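Altcombe Noir Notes
README for the plot and credits data set

Altcombe Noir Notes is a collection of short records about low-budget crime pictures, mostly heist stories, prison breaks and wrong-man plots. It holds 3968 records, one per film, and I had a great time putting it together! If you love a seedy motel room and a getaway car that won't start, you should find plenty to dig into.

What's in a record

title - the title on the opening credits, with other release titles in alt_title
runtime - in minutes, taken from the longest print I could trace
plot - one to three sentences, written from scratch, spoilers included
setting - city or region where most of the story happens
caper_type - bank, armored car, racetrack, jewels, payroll, or none
ending - one of 8 codes, listed in endings.txt
narrator - yes, no, or partial (a voice that turns up for the first reel and then vanishes gets partial, and there are a lot of those)
rating - my own score from 1 to 5, blank if I haven't seen the film

Files

films.csv has everything. people.csv links cast and crew to films by id. The Zatow folder holds 70 longer write-ups in plain text, named for the old Zatow fanzine format I copied: cast list first, then the story, then a paragraph of grumbling or cheering. All text is UTF-8. Commas inside plots are quoted, so please use a real CSV reader.

How the plots were written

Every plot came from watching the film or from reading at least two printed sources. Where the sources disagree about who double-crosses whom, the source_conflict column says yes. The first version was cleaned up with Rulteck, a little script that flags repeated names and runtimes that look wrong. It caught plenty, including one short I had down as four hours long.

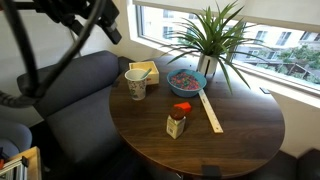
5 min read

Known gaps

British second features are thin, and anything made for television is left out. Films with lost reels are in, but their ending codes are guesses and marked with a q. The Karamanlidis list of racetrack pictures was merged in October and some of its alternate titles still need checking - treat those as a starting point.

Using it

Free for any non-commercial use with a credit to Altcombe Noir Notes. Please don't treat the rating column as anything more than one fan's taste (I gave top marks to a lot of movies with wobbly sets). Corrections are very welcome! Send the film id, the column and where you found the right answer, and I'll put it in the next version.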